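10 June 2026. Brustar Room, seating trial for the Gukmont dinner.

Laid out for 100 at round tables. The service aisle is too tight near the kitchen door - a tray and a guest can't both win.
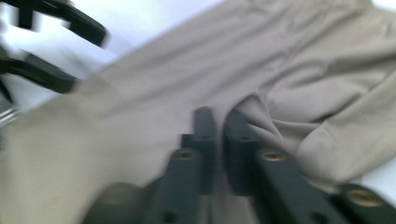 Front of house would sooner lose two tables than move the stage.

Tried the stage on the short wall anyway. Sightlines better, socket situation worse. Extension leads taped down, again.
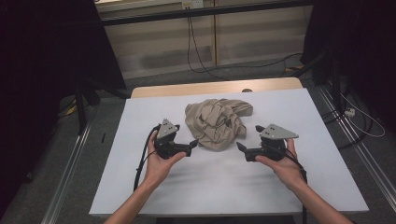 Gukmont's reply came at lunch: could we fit a dance floor too?

Ask Trilus for the smaller one.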